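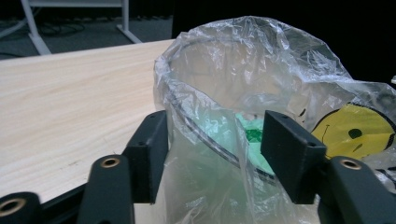

Música y cine. Apuntes de la unidad 5
El documental de concierto: rodaje, sonido y derechos

Lectura previa: dosier de la unidad 4 (sincronización y claqueta). Los términos que ya salieron allí no se repiten.

5.1. Qué entendemos por película de concierto

Llamamos película de concierto a la obra audiovisual de duración larga cuyo material principal es una actuación musical registrada en directo. Puede incluir entrevistas, ensayos o imágenes de viaje, pero la actuación ocupa la mayor parte del metraje. Cuando la proporción se invierte hablamos de documental musical. La frontera es discutible y en los festivales cada programador la coloca donde quiere.

Conviene separar también la grabación promocional (una o dos canciones, pensada para difusión en línea) y la retransmisión, en la que el montaje se hace en el momento y el realizador no vuelve sobre el material, o vuelve muy poco.

5.2. Preparación

El equipo de imagen trabaja con tres documentos: el repertorio ordenado, la planta del escenario y la hoja de luces. El repertorio cambia casi siempre hasta la tarde del concierto. Por eso la hoja de planos se organiza por canción y no por minuto: si una canción se mueve de sitio, se mueve con ella toda su página.

En la planta se señalan las posiciones fijas de los músicos, los recorridos previstos del cantante y los puntos desde los que una cámara tapa la vista al público. Estos últimos se negocian con la sala. Una butaca anulada es una butaca que alguien tiene que pagar, y ese gasto debe figurar en el presupuesto desde el principio.

Duración orientativa de una película de este tipo: 90 minutos. Las salas aceptan menos, pero por debajo de una hora la programación se complica y suele acabar en sesión doble.

5.3. Cámaras

Distribución básica para una sala mediana:
Cámara 1, plano general desde el fondo, sin operador si hace falta.
Cámara 2, teleobjetivo al lado de la mesa de sonido, sigue al cantante.
Cámaras 3 y 4, foso, laterales.
Cámara 5, en el escenario, detrás de la batería.

El plano general no se toca en toda la noche. Es el que salva el montaje cuando las demás cámaras están buscando foco o cambiando de posición. Los operadores de foso tienden a repetir los mismos planos de manos; se les asigna de antemano un músico por canción.

Todas las cámaras deben compartir código de tiempo. Si una se para, el operador lo comunica y anota la canción.

5.4. Sonido

La mezcla que oye el público no sirve como sonido de la película. Está pensada para la acústica de la sala, y lo que ya suena fuerte desde el escenario (batería, amplificadores de guitarra) apenas pasa por ella. Se graba cada canal por separado y se mezcla después.

Hace falta además sonido de público: un par de micrófonos a cada lado del escenario, orientados hacia la sala, y otro par al fondo. El par del fondo llega con retraso respecto a los delanteros. En una sala de 43 metros de largo la diferencia ronda una octava de segundo, suficiente para que los aplausos suenen dobles si no se corrige – el ajuste se hace en la mezcla, no en el rodaje.

5.5. Caso práctico: Herkham

Trabajamos con los materiales de Herkham, película de concierto dirigida por Ánh Diệp y producida por Texier. Se rodó en una sola noche de diciembre en la sala Pundau, con un aforo de 942 localidades. El sonido directo es de Lợi Châu.

Puntos que hay que observar en el visionado:

a) El concierto tuvo dos bises y la película solo conserva el segundo. El público aparece ya de pie sin que hayamos visto el momento en que se levanta. Buscad cómo se resuelve el salto (pista: el sonido entra antes que la imagen).

b) En la cuarta canción falla una cámara lateral. Desde ahí el montaje se apoya en el plano general durante casi una estrofa entera. Comparad el ritmo de cortes con el de la tercera.

c) Las conversaciones de camerino se grabaron otro día. La ropa no coincide y la directora decidió dejarlo así.

El primer montaje duraba 149 minutos. La lista de lo eliminado está en el anexo B, en el orden en que se fue quitando.

5.6. Derechos

Se distinguen dos permisos. El de la composición lo conceden el autor o su editorial, y hay que pedirlo canción por canción, incluidas las versiones de otros artistas. El de la interpretación grabada lo conceden los intérpretes, y con frecuencia también su discográfica, si existe contrato de exclusividad.

Una versión improvisada en el último bis puede quedar fuera de la película por falta de permiso. En Herkham ocurrió con un fragmento de unos pocos compases. La distribuidora, Jikum, pidió retirarlo antes del estreno en salas.

5.7. Ejercicio

Elegid una canción de Herkham y redactad la hoja de planos que habríais entregado a los cinco operadores. Máximo dos páginas, con la planta del escenario dibujada a mano. Se trabaja por parejas. Entrega: 17 de mayo de 2018, al comienzo de la clase, en papel.

Para la unidad 6, traed leído el anexo C (contratos de exhibición).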